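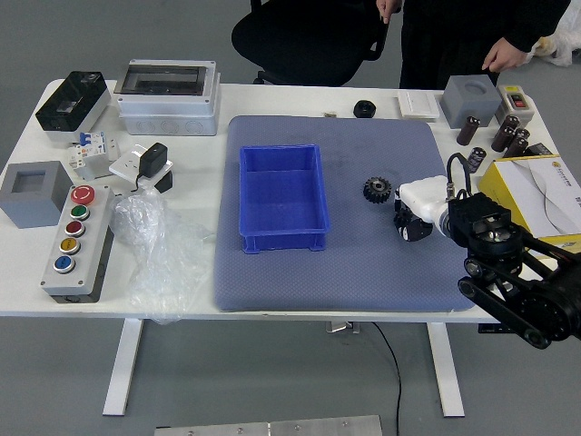

Reviews | Bench & Storage | Enclosures | Hand Tools | Archive

Workshop > Bench & Storage > Mats and trays

Filed under: bench surfaces, small parts storage

Sirkmont padded bench mat and Tomar open parts bin

The Sirkmont is a padded mat for assembly benches, blue-grey, with rounded corners and a fine texture on the working face. It is sold for light electrical and mechanical work: wiring up small distribution boards, fitting control stations, stripping down gearboxes. Ngubane sells it on its own or together with the Tomar open bin, and the pair was bought together for this review. Both were paid for at the normal price.

The bench is a white rectangular worktable with a hard, smooth top. Before the mat, the main complaints were marks on the lids of enclosures and small parts travelling when knocked. A spur gear dropped on its rim would roll until it found the floor.

Thickness and feel

Thickness is 7 mm, measured with a caliper at each corner and in the middle, with no variation worth recording. The padding is firm. A thumb pressed hard into it leaves a dent that recovers while you watch. A small metal gear laid flat stays where it is put and can be picked up by the rim without scrabbling, which was not so on the bare top. Stood on its edge, the same gear will still roll if pushed, but it loses speed quickly.

The firmness matters when driving screws. A softer mat lets the work rock under the driver, and the bit climbs out of the slot. On the Sirkmont a small enclosure base can be held down with one hand while the terminal screws are tightened. Larger boxes with uneven undersides are less steady, and for those it is better to work on the bare end of the table.

Surface

The texture gives useful grip to plastic and to painted metal. Clear and smoked window lids can be laid face down without picking up hairlines, provided the mat is clean. If it isn't clean, the texture holds swarf and copper strands, and these will scratch a glossy cover as effectively as the bare table did. A soft brush removes most of it. Copper offcuts from fine stranded cable are the worst and need a strip of tape pressed on and lifted.

Marks from pencil wipe off with a damp cloth. Marker pen does not come off fully. Light machine oil leaves a darker patch that fades after washing with detergent, though the outline is still there if you look along the surface at a low angle.

Heat was tried with a soldering iron tip on the underside near one corner. The material melts straight away. The supplier makes no claim for heat resistance, so this is not a fault, but anyone who solders at the same bench will need a separate mat for it.

The Sirkmont is not described as static dissipative and has no stud for an earth lead. It should not be used for bare circuit boards. For breakers, sockets, push buttons and mains enclosures this makes no difference.

Size and fit

The mat does not cover the whole of our table, and this was intended. Parts waiting to be used go along the back and down the left-hand side on the bare surface, and the job in hand goes on the mat. The change in height at the edge is a small nuisance when sliding something heavy across. A control station with a mushroom head stop button will catch its base on the lip and has to be lifted over. A bevelled edge would cure this.

Out of the packaging the mat had a curl at both short ends. It was left flat overnight under two enclosures, a Hosex distribution box and a smaller one of the same make, and had settled by morning except for one corner. That corner took a further 19 hours. There is no adhesive and no rubber backing, but the mat has not crept in normal use. It moves if you lean on the front edge and push, as you might when forcing a knockout, and two strips of double-sided tape underneath would be enough to stop it.

The Tomar bin

The bin is a bright blue plastic moulding, rectangular and open at the top, with a low divider ridge inside near the back end and small feet on the base. It weighs 181 g empty on the bench scale.

The walls flex a little if squeezed but stand up to a full load of terminals and glands. Inside corners are radiused, so small washers can be swept out with a fingertip. The ridge is too low to be called a partition. It will hold back a row of fixings laid flat, and anything heaped above it simply goes over. Those wanting two proper compartments should buy the deeper version with the removable wall, or put a smaller pot inside.

The feet are the weak point on a padded surface. They press into the mat when the bin is loaded and leave shallow marks, which had gone by the next morning in every case. On a hard top the feet are an advantage, as they keep the base clear of any spilt oil. There is no label holder on ours. Masking tape sticks to the plastic well enough and comes off without residue.

The Tomar is stated to carry up to 19 kg. This was not tested. It has held a mixed load of breakers and brass bar without any change in shape, and that is as much as most benches will ask of it.

Cleaning and wear

After two months of regular use the mat has a slightly polished area in the middle where enclosures are turned. The padding has not compressed there as far as the caliper can tell. One shallow cut from a knife has not spread. The rounded corners have not begun to lift or split, and square-cornered mats used here before it usually failed at that point first. The bin shows light scuffing on the feet and nothing else.

Washing is best done with the mat laid flat. Hung over a rail, ours took a crease that needed another night under weight.

Points against

The edge is square in section and catches heavy items. The texture holds copper strands. The mat cannot be used for soldering or for static-sensitive work. The ridge in the bin is of limited use.

Points for

Consistent thickness, firm padding, good grip on plastic housings, corners that have lasted. The bin is light, stiff enough and easy to empty.

Alternatives

A rubber mat of similar area grips better and stays put without tape, but it marks white plastic, and black smears on a new faceplate take some getting off. Carpet offcuts cost nothing and lose every small screw dropped on them. Cork is pleasant to work on and sheds.

Verdict

Recommended for assembly and wiring of enclosures, control stations and small geared parts on a hard bench. Buyers who need only one of the two items should take the mat. The bin is sound, but similar ones can be had anywhere. Ngubane had both in stock in June, with the mat also offered in a longer size that we have not tried.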